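Rostam Ghorbani
Notes on table height, for anyone fitting out a workroom this October. Thread.

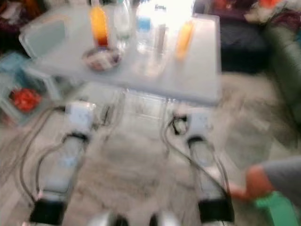 1/ Start with the elbow. Stand in the shoes you work in, upper arm hanging, forearm level. Measure floor to underside of elbow. Everything else is worked out from that number.

2/ Light assembly and writing: top 50 to 100 mm below elbow. Heavy work where you lean on the part: 150 to 300 mm below. Fine work goes above elbow height, with forearm support.

3/ The height that matters is the height of the hands – not the top. A vice or a deep tray can add more than the whole adjustment range of a cheap frame.

4/ Shared tables: set for the tallest user and give the others a platform. A tall person can't be raised out of a stoop.

5/ We measured 11 people at Collow. The fixed tables suited 4 of them. The drawings had been copied from the Zedham site, where most of the work is done sitting down.

6/ Sitting is a separate sum. Thigh clearance sets the lower limit, so a thick top or a front rail costs you directly. Check for a rail before ordering. Grirko list theirs on page 9 of the fitting guide, under "accessories".

7/ White tops: fine for finding dropped screws, poor under bright overhead lights. Matt finish if you have the choice.

8/ Someone asked about crank against electric. If the height changes every shift, electric. If it changes twice a year, crank – and keep the handle on a hook at the table.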